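Rilance Opens Sign-Ups for Fall Olive Oil Tasting Classes

July 2021

I've been wanting to share this one since April, so here goes! Rilance is adding a series of olive oil tasting classes at our Gill kitchen, and sign-ups are open now.

We're calling the series Ondivico. Each class runs 90 minutes and walks you through seven oils, from soft and buttery to the kind that makes you cough (that peppery kick is a good thing, I promise). 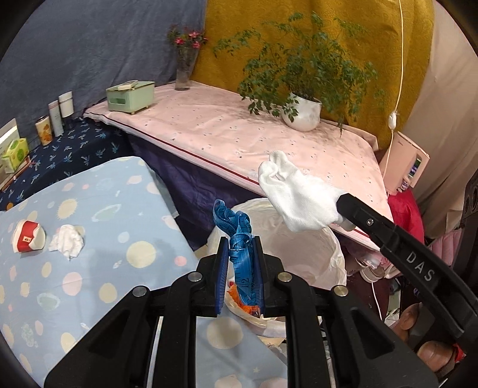
Photo: Rilance

I'll be pouring and talking, and you'll be sipping, sniffing and arguing with your neighbor over whether you taste green tomato or fresh-cut grass. Bread and apple slices are on the table between pours. We're keeping it to 20 seats a class so everybody gets a chance to ask questions.

You don't need any experience at all. If you've ever stood in the grocery aisle wondering what "extra virgin" means, you'll fit right in – I was that person for years! 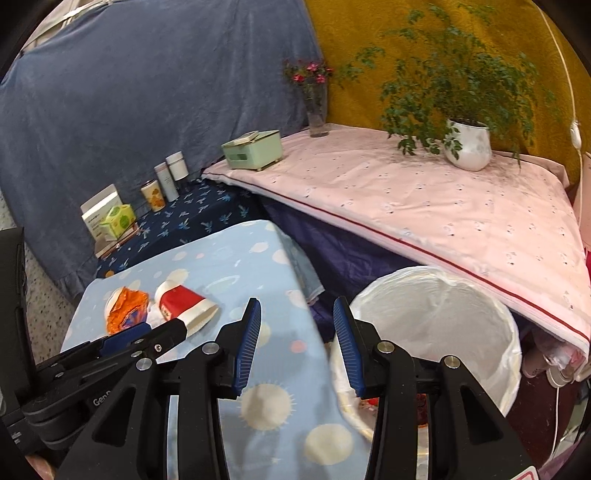

Two blue-padded grippers, one with its jaws open.

Topics change by the month. We start with Spanish oils, then move on to Greece and California, and finish with a night on cooking and frying.

To book a seat, stop by the front counter or call Rilance and pick extension 3916. Gift cards work for classes too.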